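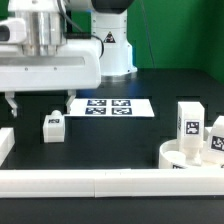
1/ OK, long thread, because three people at my sister's wedding asked me the same thing and I talked their ears off. I work on the kitting floor at Gomska. We got robot arms in March. I want to write down what my job is like now, while I still remember what it was like before.

2/ For anyone new: kitting means putting the right small parts in the right tray, in the right order, so the people down the line can build the thing without hunting for pieces. I've done it for nine years. I like it! I liked it before the arms too, I should say that up front.

3/ There are 40 of us on the floor across two shifts. We ship 2000 trays a week when things are normal, more before the holidays. Before March, every part in every tray went through somebody's fingers.

4/ If you've never done it, the thing that gets you isn't the lifting. Nothing we handle is heavy. It's the reach. Bin, tray, bin, tray, a 22 inch reach on my old bench, all shift. My right shoulder used to wake me up at 4 in the morning.

5/ So when they put a sheet up in the break room saying "automation information session," you can guess the mood. People were quiet. One guy on second shift had already been through this at a warehouse and it hadn't gone well for anybody there.

6/ What we asked at that session, in the order I remember: Are you cutting hours? Who fixes it? Is it going to hit me? Do I get blamed when it drops stuff? Can we turn it off? I thought those were all great questions and I still do.

7/ The answers: no cut in hours for the length of our current agreement (in writing, I have a copy in my locker), we do the first round of fixing, it stops if you lean into its space, no, and yes.

8/ The "yes you can turn it off" one mattered more than I expected. Anybody on the floor can hit stop, no form, no talk with a lead afterward. I've hit it lots. So has everyone.

9/ Now the fun part, the arms themselves. They're small! I was picturing a car factory. Ours sits on a round foot on a black tabletop and the whole business fits on a bench. White arm, two fingers pointing down, and a shiny silver joint I can see my own face in when I'm wiping things down.

10/ Behind it there's a bright green backdrop. It was the first thing everybody teased us about. We were "the weather desk" for a month.

11/ I got picked for the first training group because I said yes when they asked, that's the whole story. Six of us, four mornings. I did not finish high school math and I was sure I'd be the slow one. I wasn't! I was the one who had to be told to go to lunch.

12/ Biggest surprise for me was the square markers. Black and white, blocky, like a tiny crossword with no clues. A camera can read one and work out where it is and which way it's turned. I had assumed the arm just "saw" stuff the way I do. Nope. You have to help it.

13/ We use them on paper and on pieces. A sheet with four of them goes flat on the table. Individual pieces get their own. If you stick one on crooked, the arm believes you, and it'll go for the piece crooked too. I have so much sympathy for it. I also believe whatever's on the label. 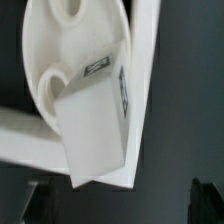
14/ Gripping took me the longest to understand. You want the piece snug up against that flat white finger. When I pick something up I'm fixing my grip the whole time without thinking. The arm needs somebody to have thought about it first.

15/ And that somebody is us. The engineers from Orora (they set up the cell) know the arm inside out, but they didn't know that a piece with a knob on top wants to roll if you set it down too fast. Any one of us could have told them, and then we did, and they changed it the same afternoon.

16/ That was the day I got really into it. I'd been saying "it wants to roll" about parts for nine years and it had never once been useful information to anybody outside of my bench.

17/ We started a notebook. Paper, spiral, lives on a string at the end of the table. If the arm does something weird you write what piece, which side it was coming from, and what you did. We're on notebook number three.

18/ A few real entries, spelling cleaned up:
"Tried to grab the short round one lying down. Let it try twice, then stood it up."
"Marker peeling at corner. Put a new one on."
"Stopped halfway, waited, went again. Don't know."
"Same as yesterday."

19/ "Don't know" is allowed. I love that it's allowed. At my job before Gomska you'd have made something up.

20/ Let me be fair about what it's bad at. Shiny stuff. Floppy stuff. Two pieces leaning on each other. Bags, oh my gosh, bags. Anything in a clear bag still comes to a human being and I think it will for a long while.

21/ It's also slower than me. On a good hour I can do 58 trays by hand on the simple line. The arm has never come close to that. But it's the same at the end of the shift as at the start, and I am very much not.

22/ So what do I do all day now? Mornings I check the markers, wipe the tables, run the warm-up, read what second shift wrote. Then I float. Two arms and one hand bench. Hand bench gets all the odd trays, the ones with the bags and the springs.

23/ I used to do the same tray for a whole week. Now I might touch fifteen kinds before lunch. Some folks hate that, by the way. One woman I've worked next to forever told me she misses getting to switch her brain off and listen to her ball games. She's not wrong. You can't drift the way we used to.

24/ She asked to stay on hand work full time and they let her. It should be an option anywhere this gets put in. If your company is planning something similar, ask about it early.

25/ Things I'd complain about if you bought me a coffee: the fan on the control box is loud. The tablet logs you out while you've got gloves on. And the pay grade for "cell operator" took until August to show up, even though we'd been doing the work since March. We had to push for it. Push for it!

26/ Another one. When the arm's running fine, it's a bit lonely. Hand benches face each other. The cells don't. We asked for two of them to be turned around and that's happening over the shutdown.

27/ Our Ellard building (that's the other site, across the river) is getting theirs next, and four of us from the first group are going over to do the training. Us! I made a handout. It has drawings. They're bad drawings but the arrows are good.

28/ What's on the handout, short version:
Check your markers first, always.
Don't put pieces touching each other.
Watch the first five picks of any new piece with your hand near the stop.
Write it down even if it seems dumb.
Drink some water, the arm can wait.

29/ Somebody asked me if I worry about when the agreement runs out. Sure I do. The arms will get better and I don't know what they'll want from us then. I'd be kidding you if I said a spiral notebook fixes that. We've got people working on the next agreement now and the training hours are in the draft.

30/ But I'm not going to pretend I don't like it, either. I go in early some days just to try a new piece before the line starts. There's a moment when the fingers are spread wide open over the table and you don't know yet if it's got the right idea, and I still hold my breath.

31/ Also my shoulder. I sleep through the night now, most nights. I've got the hand bench two hours a day in place of eight, and I can lift my nephew over my head again (he's five and has opinions about how high).

32/ A few answers from the replies, so I don't have to type them six times.

Do you program it? Sort of. We pick from steps on the tablet, put them in order and set the spots. The deeper stuff is Orora's.

33/ Has it ever hurt anyone? No. I bumped my own elbow on the table edge trying to get out of its way on day one, when it wasn't even moving. That's our full injury list for the cell.

34/ Did it get a name? The one by the loading door is Mensah, after the street the plant's on. The other one has had four names and none of them stuck. Second shift calls it something I won't be posting.

35/ Can you come see it? The plant does a family night in spring and the cells will be running. Bring kids. Kids ask the best questions. Last time one wanted to know if it gets bored, and I had to think about it for the rest of the evening.

36/ Last thing. If you do kitting or packing or anything like it and your place is about to bring arms in, my messages are open. I'll send you the handout, bad drawings and all. Ask to be in the first group if you can stand it. Posted on my break, November 29, 2019, and the break is over, so I've got to go check some markers!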